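Slide 4. Where the hours go

Say hello, thank Wiremu Mudgway for the slot. Skip the bio.

Pranstead's pitch: show the arm a task by remote control 40 times and it has learned it. Ask the room who believes that. Wait.

The job is fruit and bowls. A toddler's job, and we give it two arms and a skilled operator.

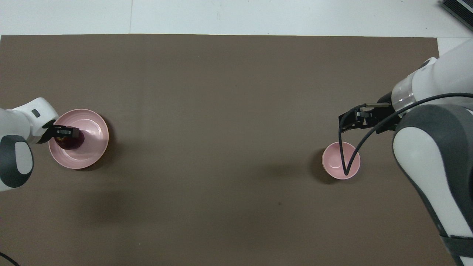
My gripe is with the word "demonstration". Wiremu threw out 12 of his first 40 on Saturday. Hesitations, mostly. The operator can't feel the grip, so they dither, and the policy learns to dither too. Gridton's brochure leaves the discards off its labour costs. Mention the 600 figure only if somebody asks.

Slide 5. Same mat, new dish

Go slower here. Swap a bowl for a plate and see who's still confident. I'd want around 20 fresh demos before I trusted it. Luo will disagree from the second row, let him. 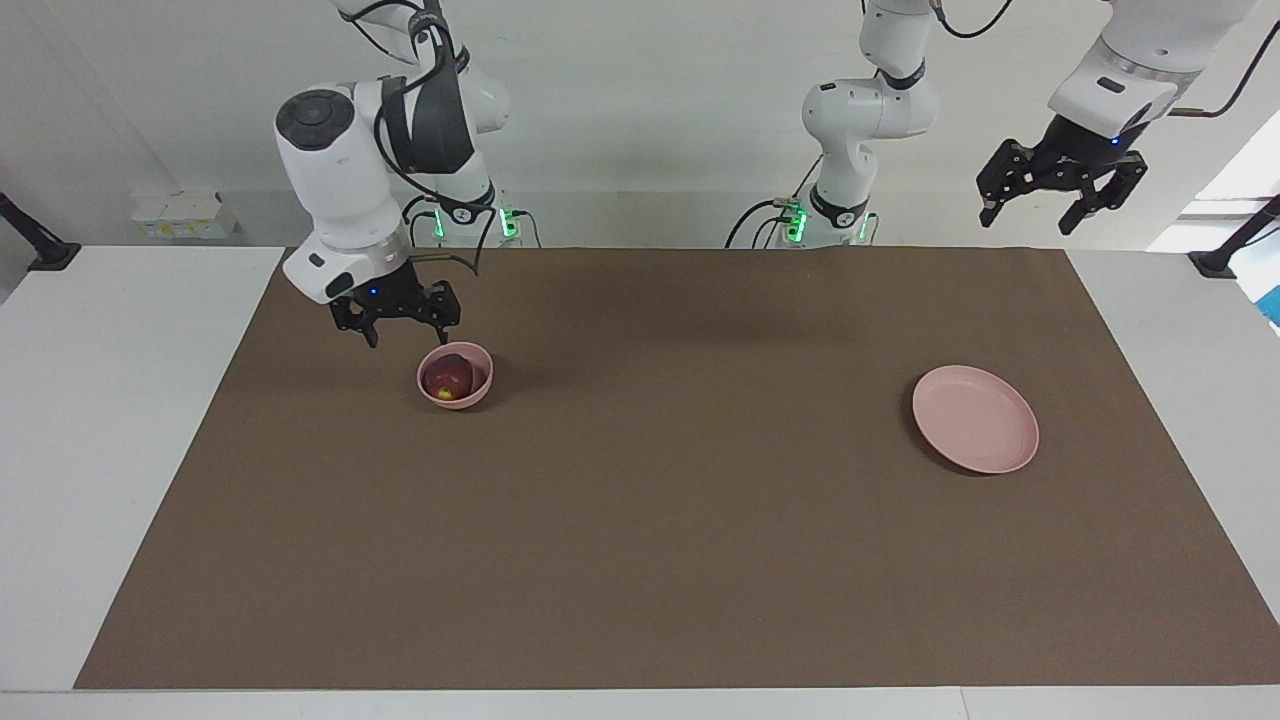
Apple in the bowl, plate empty, both grippers open.

Ask: would hand-guiding be any cheaper? I doubt it. I've yet to see a fair comparison.

Water, then slide 6.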